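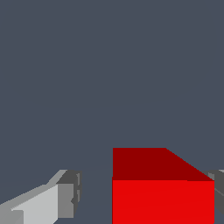 Simulation before the real cell: what happened to your people?
Forum: Shop floor and automation

pavithra_amin
Posted Fri 26 April
Hello all. I am Pavithra Amin, shift planner at the Stallosby packing plant. English is my third language, so please ask if something is not clear. We will get a gripper cell on line two in August. Until then, four of our packers spend two hours per shift at a computer, where they teach the simulated gripper how to approach a block. The view is from close to the fingers, with the red cube between them and plain gray-blue behind. The packers are good at it, but they ask me every day what their job will be later. What did you tell yours?

heser_nightshift
We had the same at Badawi. I packed there for nine years. They told us "nobody loses work", and this was true, but the work became different. Before, I lifted 600 boxes in a shift. Now I watch three cells and clear the jams. My back is better. I talk with almost no one.

Dostent_tech
I don't agree that this must be lonely. It depends how you place the cells. Ours face each other and people still talk. About the training: a plain cube is fine for the first weeks, but your real cartons have tape, dents and wet corners. Ask the supplier when those come in.

pavithra_amin
Thank you. I asked. They said after 1,425 practice runs. We are at 502.

oldpalletguy
So the packers teach the machine which will take their place, for the same pay? I would refuse.

heser_nightshift
@oldpalletguy You can refuse, but then an office person will teach it, and he never held a carton. I prefer that it learns from us. The pay is another question, there I agree with you.

Dostent_tech
Get the new job title in writing before August. We waited, and it took 112 days to get the higher pay grade.

pavithra_amin
This I did not think of. I have a meeting with the plant manager on Monday and I will bring it. Does somebody have a job description for "cell operator" that I can read first?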